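Lillberg household handling project
Progress report to the fund manager, second reporting period
Prepared by Negin Ghasemi, with budget notes from Oddur Hedegaard

1. Where we are

The project is on its planned course in two of its three parts. Home recording is under way in Novcombe and the sorting of recordings has started. The third part, choosing and ordering the robot arms, is behind. We asked in the last report to move the arm order into this period and we now need to move it again, for the reasons given in section 4. We are not asking for more money. We are asking for permission to spend it in a different order, and for one small transfer between budget lines.

Abbas Sadeghi left the recording team at the start of the period to take over purchasing, and Nazanin Azimi now plans the home visits. Pejman Karimi continues to look after the recordings once they come back from the homes.

2. Home recording

The recordings are made with hand-held grippers, used in pairs, one in each hand. The person doing the task opens and closes the jaws by hand and the cameras on the grippers record what happens. Most of the visits so far have been about clothes: taking things out of drawers, separating them, laying them in a box or tray, putting them back. We chose clothes first on the advice of the review meeting, where it was felt that soft items would tell us most about what kind of end tool we should be buying. That has proved a fair judgement. Hard objects would have been quicker to record, but almost any gripper on the market will hold a mug.

Drawers take longer than we allowed for. Garments come up tangled in each other, straps catch, and a thin knit will bunch between the pads so that it has to be let go and picked up again nearer the edge. Nazanin has changed the visit plan to suit. A drawer now gets its own slot in the morning, and the table work is done afterwards, when people are tired of kneeling.
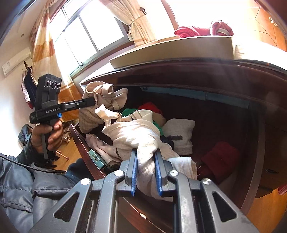
Drawer work: a cream knit garment held between the blue pads, with the second gripper in use at the left.

The recordings are indexed in Flala, our own cataloguing tool. At the close of the period the index held 2,069 clips. Of these, 1,121 have been checked by Pejman and marked as fit to use. The rest are waiting, and the gap is wider than we would like. It is not a sign of poor recordings. Checking is done by one person on one machine, and every clip has to be watched to the end. We deal with this under section 5.

Three points from the visits bear on what we buy:

Lighting. Strong daylight from a window washes out part of the view, and in the same room the inside of a drawer can be very dark. We had meant to buy fixed lamps. After trying two borrowed ones we have dropped the idea. They took up floor space in rooms that had none to spare, and the households did not like them. The lamp line can be closed and the money released.

Reach. The hand-held grippers are wide when open. At a table this causes no difficulty. In a drawer, the outer arms come close to the sides and the person has to turn the wrist to get into the corners. A robot arm with a similar tool would have to do the same, and the cheaper of the two arms on our list cannot turn far enough at the last joint. This was not in our first specification and should have been.

Two hands. We had budgeted on the basis that one arm would do most of the work and a second could be added later. Looking through the checked clips, Abbas and Pejman found that the second hand is in use nearly all the time when something is being lifted out of a pile. One hand holds the item and the other clears what is on top of it or stops the rest from following. We no longer think a single arm is worth buying as a first step.

3. Table tasks

The table tasks are the simpler half of the programme. A shallow box is set on a table and items are moved in and out of it, some laid flat and some rolled. We use whatever table the household has, with its usual cloth left on if people are happy with that. A printed cloth gives a busier background than a bare top, and Pejman wants both kinds in the collection.

The box is cheap and light, and it slides if it is pushed. We thought about buying heavier trays with a non-slip base. Nazanin was against it. Her view is that homes are full of light things that slide, and that if we buy our way out of the problem during recording we will only meet it again with the arms. I agree with her, and the tray line has been left unspent. 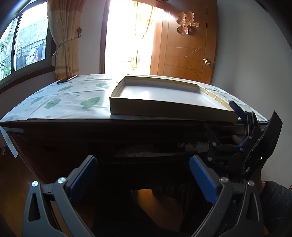
Setting up at each new home takes longer than any single task. The team has to agree with the household which rooms are in use, move what needs moving, and run a short test before recording starts. Two homes asked us to come back on a Sunday when the family was in, and this was done without extra cost. We would like to keep that option open for the next period, as working households are hard to reach otherwise.

4. The arm order

The original plan was to order one arm from Zarei in this period, with its controller, stand and gripper, and to decide on a second arm after six months of use. For the reasons in section 2 we now want to order a matched pair together.

Abbas has been through this with Zarei at some length. Their position is as follows. They will supply a pair on a shared stand. The stand is not a stock item and has to be made, and they will not start on it until both arms are ordered. They will hold the price they quoted us for the single arm, and they will apply the same price to the second if both are on one order. The quotation does not cover the end tools.

The end tools are the part I am least comfortable with. Our recordings have been made with grippers that have ribbed pads and a wide opening, and a robot tool with a narrow opening and smooth fingers would be a poor match for them. Zarei's standard gripper is of the second kind. We have three choices:

Buy the standard gripper and have new fingers made for it. This is the cheapest way, but the opening stays narrow.

Buy a wider gripper from another maker and have an adaptor plate made. Oddur has had one price for the plate, at around £300, and is getting a second. The wiring would need to be checked by Zarei, who have said they will do this but have not said what they would charge.

Wait for a supplier who offers a hand-held tool and a robot tool made to the same pattern. This would be the best match. Abbas is looking into it, but we have nothing in writing yet and cannot plan on it.

Our preference at present is the second. I would ask you not to take that as final until we have the charge for the wiring check.

There is also the matter of where the arms will go. The room at Novcombe has enough floor and a suitable power supply. The door is narrow, and the shared stand will have to come in parts and be put together inside. Zarei know this. We have asked for it to be written into the order so that there is no argument on the day of delivery.

5. Budget

Oddur's notes on each line follow.

Hand-held grippers. Spent as planned. No further pairs are needed for the visits now booked. Replacement pads should be bought before the next round, as the ribs will not last for ever and we would sooner have them on the shelf. This can be met from the same line.

Lamps. Closed, with nothing spent. We ask to move the whole line to checking, as explained below.

Trays. Unspent. To be kept in reserve until the table tasks are finished, then released.

Robot arms. Unspent, and held over to the next period. The sum set aside for the first arm and the sum pencilled in for the second would be joined into one order. The total is unchanged. The effect on you is that a larger payment falls in one period and none in the one after it.

End tools. Enough for either of the first two choices in section 4, as far as we can tell before the wiring check is priced.

Checking. This line was set too low. It paid for Pejman's time and for one computer. With the lamp money we could buy a second machine of the same sort and pay a part-time checker until the waiting clips are cleared. Pejman has offered to train whoever is taken on.

Travel. Slightly under. The homes have been closer together than we expected.

6. Risks

The main risk is the stand. If Zarei are late making it, the arms will sit in their boxes and the warranty period will run from delivery. Abbas has asked for it to run from installation, and they are considering this.

A lesser risk is that we buy an end tool for clothes and find it unsuitable for the kitchen tasks planned for later. We intend to record some kitchen work in February, before the tool order is placed, so that the choice is not made on clothing alone.

7. Decisions we need from you

Approval to combine the two arm purchases into a single order in the next period.

Approval to close the lamp line and transfer it to checking.

A note of whether the adaptor plate and the wiring check can both be charged to end tools, or whether you would want the check shown under arms. Oddur has put both under end tools for now and can change it if you tell him before the order goes in.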